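Guides > Playroom & Craft Table > Setting Up
14 shares · 4 comments

Section 4. Laying out the block table

The Mendberg leaflet promises you will be ready in 4 minutes. Allow 15 the first time, more if the tabletop has been stored on its side.

4.1 Before you start

1. Wipe the wood with a barely damp cloth and let it dry. Flalow sells an oil for this. I tried it on one half of a table and could not tell the halves apart a month later.

2. Run your palm along the grain, especially near knots. Sand any rough spot by hand.

3. Check that the raised metal edging sits tight against the wood. If a block can slide under it, one will.

CAUTION: Do not tighten a clamp over bare wood to close a gap in the edging. Clamp on the rail only.

4.2 Putting out the blocks

4. Start with a few pieces. The full Cunelex tub goes to the cupboard. The claim on the lid that more pieces mean longer play did not hold up at our table, where more pieces meant more on the floor.

5. Mix the shapes. Plain bars and cubes do most of the work, and a U-shaped piece gives them something to fit into.

6. Lay pieces flat and well apart. Sorting by color looks tidy and lasts until the first child sits down — skip it unless sorting is the game.

7. Keep small pieces away from anyone who still puts things in their mouth.

NOTE: Vimala Warrier prefers to stand every piece on end. We have tried it her way. They fall over.

4.3 Using the board

8. Any light plastic board with rounded corners will do, and a handle hole makes it easier to carry. The branded "play divider" in the Bhat catalog looks to me like a cutting board at a higher price.

9. Stand it upright to hide a few blocks for guessing games, or lay it down as a tray. Check that it is steady before you let go.

CAUTION: Do not lean the board on a clamp handle. It slips.

4.4 Clearing up

10. Pick up the small pieces first, then the long ones. Look behind the board and along the far rail, where yellow blocks in particular seem to end up.

11. Leave the clamp on the rail if the table is used daily. Otherwise take it off and store it with the board.

Questions about this section go to Ilango Shenoy, who will probably tell you to read step 3 again.

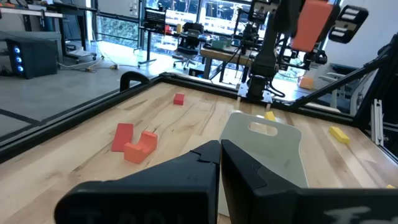 Replacement edging is covered in Section 5, along with the part numbers, two of which were wrong in the May printing.

Contact us | Back to top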